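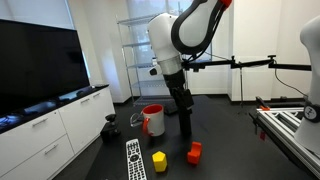

Turndale Gallery: Learning to Grasp from Few Examples

Posted 2025-12-15

The Turndale project looks at how a robot arm can learn to pick up household objects from a small number of human demonstrations. The method, which we call Rasance, gets 5 demonstrations per object and then practices by itself. We tested it over 481 grasp attempts on a mix of objects and colored blocks.

The mug. A handle gives the gripper two very different places to hold, at the rim or at the side. Rasance learned to prefer the rim when the handle was turned away from the arm.

The clear cup. Transparent plastic is hard for depth sensing. Success was 71 percent, the lowest of any object in the test set.

The remote control. Long and flat objects need a low approach with the fingers close to the table. Most failed grasps were too high.

The blocks. We use simple shapes to check the setup before each session. The step-shaped block is harder than the hexagonal one, as its two levels call for different finger heights.

Training took 11 hours on one workstation. The next round, planned for February at the Zevarside lab, will repeat the test with the objects placed closer together.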